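Open day at Etim shows how robots learn to fold clothes

Friday, September 30, 2022

The robotics workshop Etim opened its doors to neighbors and students last week, and 100 visitors came to see how household work is taught to machines. It was the second open day of the year. The first one was held in August, but then only for school groups.

The visit started in the front hall, where Omolara Ogbonna, who leads the training work, explained the method in simple words. A person does a task at home with a hand-held gripper, and the gripper's cameras record it. The recordings are later used to teach a robot arm. The workshop has collected 3,547 recordings so far, and 400 of them are of clothes.

Clothes are among the most difficult things, she told the visitors. A cup keeps its form when it is lifted, but a pair of trousers takes a new form each time. For this reason the people who record are asked to work on their own beds and tables, with the clothes they really wear. Jeans and thinner trousers are both needed, and the gripper usually takes them at the waistband.

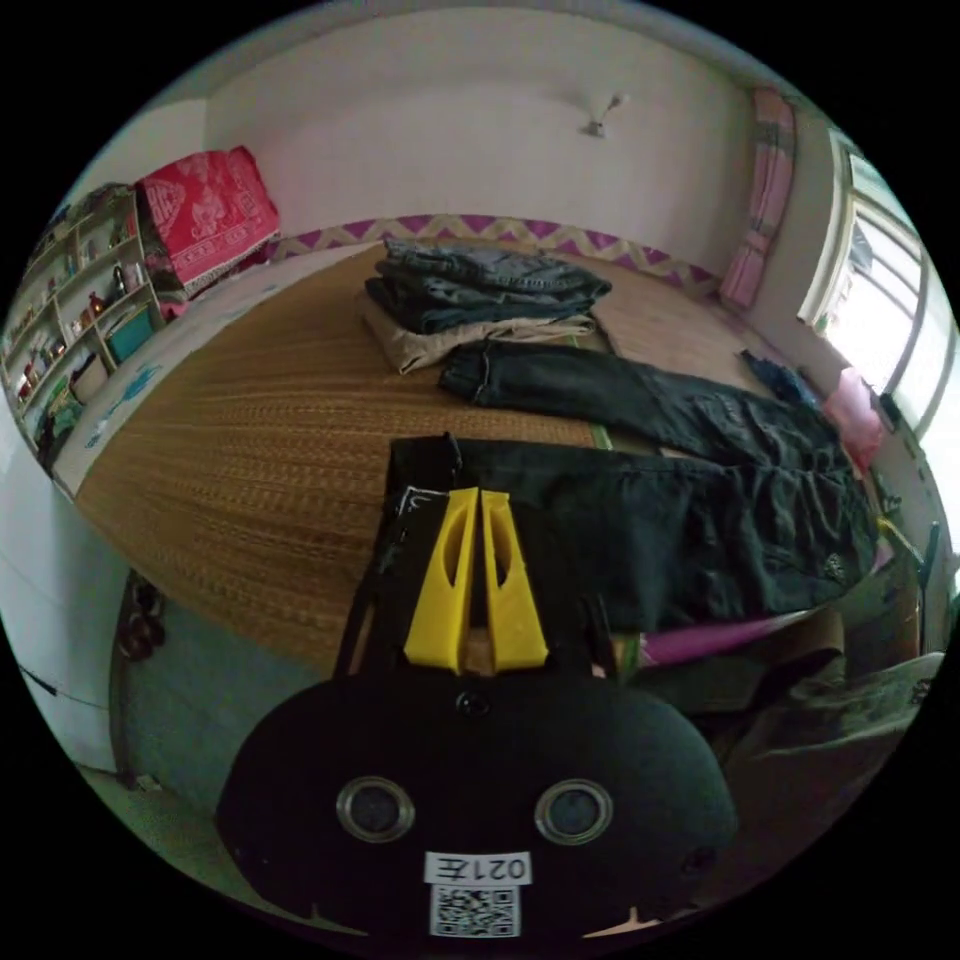
Adaeze Ibrahim found the work slower than she had expected. She tried the gripper on a pair of trousers during the afternoon and said that her hand wanted to do everything at once, while the tool has only two fingers and must be moved with patience. She would like to try again with a towel.

In the second room, visitors could watch a robot arm that was trained with earlier recordings. It folded small towels on a table and needed help two times during the demonstration. Nizar Akl, who looks after the arm, said that long trousers are not yet possible for it, and that he prefers to show the machine as it is today.

Children under 13 could use the gripper together with a parent. The waiting line for this was long, and the last families left half an hour after closing time.

Etim plans one more open day before the winter. Entrance will be free again, but visitors will be asked to register at the front desk or by telephone.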